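Wurnville Community College
Relationships and Everyday Life
Handout for Unit 8: Compatibility quizzes and what they can't tell you

Read this before class. Bring a pen, and bring the quiz you filled out in Unit 7 if you still have it.

1. Where we left off

Last time we looked at first impressions and how fast people make up their minds about each other. Several of you asked whether a good questionnaire could do the job better. It's a fair question, and a lot of money rides on the answer being yes. I'm going to spend this unit arguing that the answer is mostly "we don't know, and the people selling the quiz don't know either." You're welcome to disagree in your response paper. Just bring something stronger than "my cousin met her husband that way." I'm glad for your cousin. She also met him by going to dinner, and we don't give the restaurant the credit.

2. What a compatibility score claims

When the Ultis quiz gives a couple a 90, what has it said? Try to write it out as a full sentence. Most people come up with one of these:

The two people gave similar answers.
The two people will like each other when they meet.
The two people will stay together.

Only the first is something the quiz can know. It has the answers, it can compare them, fine. The second is a guess about one evening. The third is a guess about years, made before the pair have dealt with a sick parent or a lost job, or even a shared refrigerator. Watch how the ads slide from the first claim to the third without ever stating the third. "Find someone who gets you" could mean any of them.

Note also that the score has no unit. 90 what? If you and I score 90 and another couple scores 45, are we twice as well matched? Ultis doesn't say so, but a reader will take it that way because that's how numbers usually work.

3. The problem with asking people what they want

The quiz has 108 items. A good third of them ask what you're looking for: someone funny, someone ambitious, someone who likes the outdoors. There are two troubles here.

First, people describe the partner they think they ought to want. Almost everyone checks "kind." Almost everyone checks "sense of humor." An item that everybody answers the same way can't sort anybody, so all it adds is length. (Length does help the seller. After an hour of work you feel you've earned a serious result.)

Second, what you say you want on a form and who you end up liking across a table may not have much to do with each other. Think back to the people you've fallen for. Make a private list if it helps – I won't collect it. How many fit the description you would have written the week before?

And words like "ambitious" are slippery. One person means a full-time job and a plan. Another means leaving for the office at 5 a.m. and eating lunch in the car. They both check the box and the quiz counts it as a match.

4. "Opposites attract" and "birds of a feather"

You've heard both. Notice that between them they cover every couple who ever lived. If the pair is alike, we say of course. If they're different, we say of course. A saying that fits any outcome has told you nothing ahead of time, and plenty of dating advice is built the same way. When you meet a rule about love this month, ask what it would look like if the rule were wrong. If you can't picture that, put the rule down.

5. Case for discussion: the Ralthorpe couples

The Ralthorpe report is the short reading in your packet. Couples who had met through a matching service were asked whether the service had matched them well. Most said yes. The write-up treats this as a success story.

Before you nod along, ask who got the survey. It went to couples who were still couples. The ones who broke up after three dates weren't on the mailing list, and neither were the people who paid for six months and never met anyone they wanted to see again. Asking happy couples if they're happy is pleasant work, but it can't show that the matching did it.

Ask too what they were compared with. Suppose the service had paired members by drawing names from a hat. Some of those couples would have lasted too, and they would have told the survey the hat knew what it was doing. I'd love to see that study. I can see why a matching service wouldn't pay for it.

6. A more careful attempt

The Nogueira checklist, also in your packet, is better and I want to be fair to it. It's meant for people already seeing each other. It skips the ideal partner and asks about things that have happened: your last argument, who apologized, how you decided where to spend the holiday. You fill it out separately and then compare.

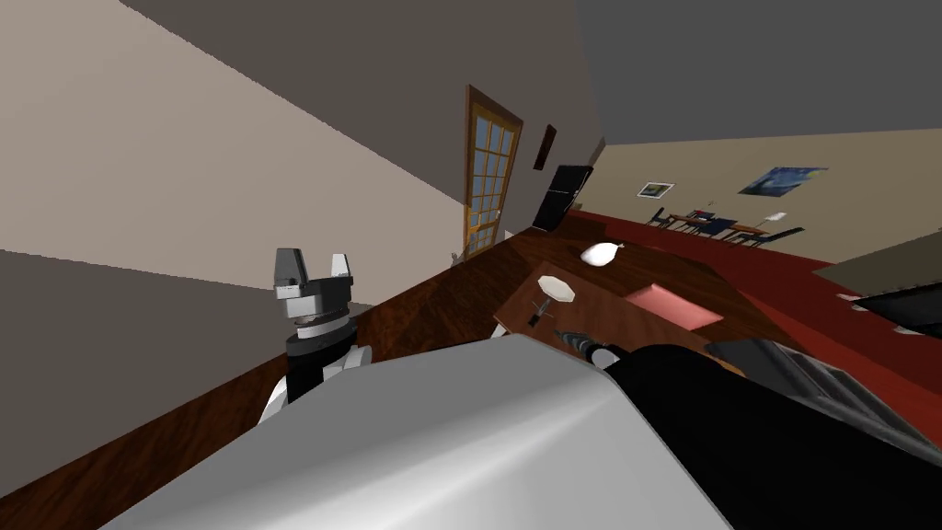
I like the comparing part. Two people who find out they remember the same argument differently have learned something, whatever the total at the bottom says. My complaint is with the total. The checklist adds up the items as if forgetting a birthday and hiding a credit card were worth the same 2 points each. Fill it out, talk about it, and leave the last line blank.

There is also the question of when you take it. Do it the morning after a fight and you'll get one result; do it on vacation and you'll get another. The instructions don't mention this. If a bathroom scale moved that much with your mood you'd return it.

7. What I'm not saying

I'm not telling you to cancel anything or to stop meeting people online. Meeting more people gives you more chances, and a service can be worth paying for on those grounds alone. It's the score I don't trust. If a low number stops you from having coffee with somebody you liked talking to, the quiz has cost you something, and you'll never find out what.

8. For your response paper

Pick one item from the Ultis quiz and one from the Nogueira checklist. For each, say what a person's answer would tell you and what it wouldn't. Then rewrite the weaker of the two so that it asks about something the person has done.

Two pages, double spaced. Please don't write about an ex by name. Papers go in the tray by my office door before 4 p.m., and if the tray is full, slide yours under the door.

Next unit: long-distance relationships. Read the packet up to the letters section and skip the poem.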